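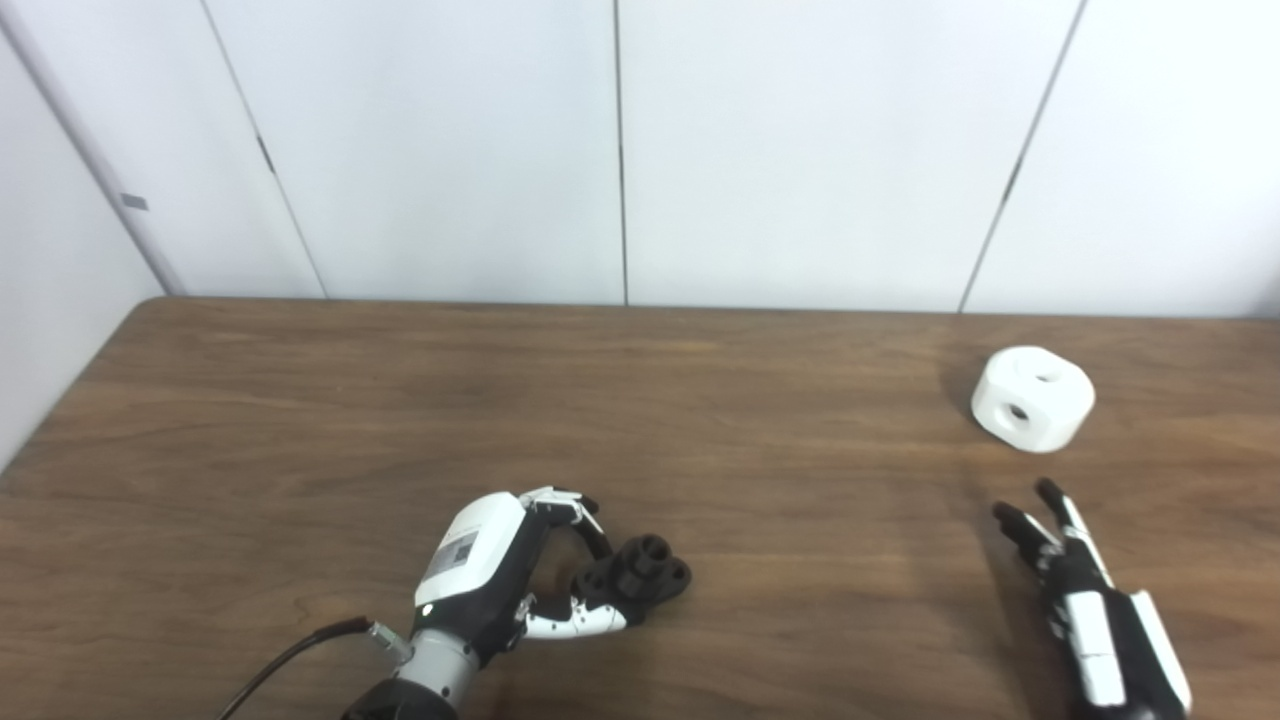

Seasonal Humidity and Solid Wood Tops: Notes from the Toledo Shop

March 1, 2018

3 min read

The heating season is the hardest part of the year for solid wood furniture. Indoor air in a heated building can drop below 25 percent relative humidity, and a top that was glued up in September will give off moisture for months before it settles. Most of the service requests we receive between now and spring come from this one cause.

Wood moves across the grain and hardly at all along it. A flat-sawn top can change width by a quarter inch or more between summer and late winter, depending on species and width. The length stays effectively constant. Any fastening that holds the full width rigid will either bend, pull out or split the board.

Last year the Toledo shop logged 1,421 service tickets. Of these, 163 involved a top that had cracked or cupped. We went back through the records for that group and found that 66 had been reattached by the owner after a move, with screws driven straight through the apron and no allowance for travel. The remainder were mostly finish problems, where only the upper face had been recoated and the underside was left bare. An uneven finish lets one face exchange moisture faster than the other, and the panel cups.

The Prusar base now ships with slotted steel clips in place of the older figure-eight fasteners. The slots run across the width of the top. Set each screw at the midpoint of its slot and tighten until the clip is snug, then back off an eighth of a turn. The center clip at each end is fixed and should be fully tightened. Owners of the earlier base can order the clips as a retrofit kit; the existing pilot holes do not line up and should be plugged first.

For Duvance tops, the recommended finish schedule has changed. Apply the same number of coats to both faces and to the end grain, with a light sanding at 320 grit between coats. Allow a full day between coats if the room is below 60 degrees.

A top that has already cupped should not be clamped flat. Take it off the base, stand it on edge with air on both sides, and leave it for two weeks in the room where it will be used. Many come back far enough to be refastened without planing.

The Trerkonton warehouse has 100 retrofit kits in stock. Orders ship in the sequence received, and the next batch of clips is due from the plating shop at the end of the month.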